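Home Features Workshops Back issues Subscribe

July
By Gervasio Tapia

A pair of hands that needs looking after

The morning begins with a cup of tea and a soft cloth, which is a gentler start than I had pictured when Gidulard invited me up to see how they keep their hand-held grippers in order. These are the tools a person carries about and works by squeezing, so that a robot can later learn the same movements, and the firm lends them out to people who use them in ordinary rooms for ordinary jobs. They come home, as you might expect, in all sorts of condition.

The set I followed round the bench is called the Onico, and it is made up of two grippers, a left and a right, each with its own camera. Before anything else the lens gets wiped, then the fingers are opened and closed slowly while somebody listens. I was told to put my ear close, and I did, and I can report that a healthy one makes a small dry whisper and an unhealthy one clicks. The clicking is nearly always a screw at the root of the finger that has worked itself slack — a two-minute job, if you have the right key and haven't lent it to your neighbour.

After the fingers comes the business of the markers, those little black-and-white squares that let one gripper's camera work out where the other has got to. One person holds a gripper out at arm's length, marker block on top, and the other gripper is brought round to look at it.

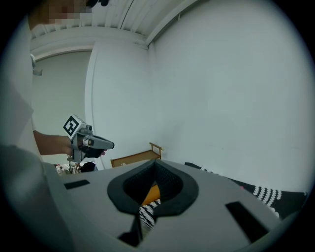
How often does a set need to go through all this?

Every 80 hours of use, and again whenever one has been dropped.

The fingers themselves wear out well before the rest. The soft pads are changed after 220 hours, and Ikgate, the small firm down the road that moulds them, sends them up in a biscuit tin that goes back empty and returns full. I was allowed to fit one. You warm it in your palm, ease the lip over the tip and press along the edge with your thumb, and if you are me you then take it off and begin again the right way up.

Everything that is done goes into a log named Pacheco, after a street where the workshop used to be. It is a plain list with a line for every repair, and the set I had been fussing over was up to line 164. Most of the entries are dull in the nicest way — cloth, screw, pad, cloth — though line 92 says only "jam", and I spent a happy part of lunch trying to learn which sort.

By four o'clock both grippers were back in their case, fingers closed and lens caps on, with a fresh label tied to the handle for whoever had them next.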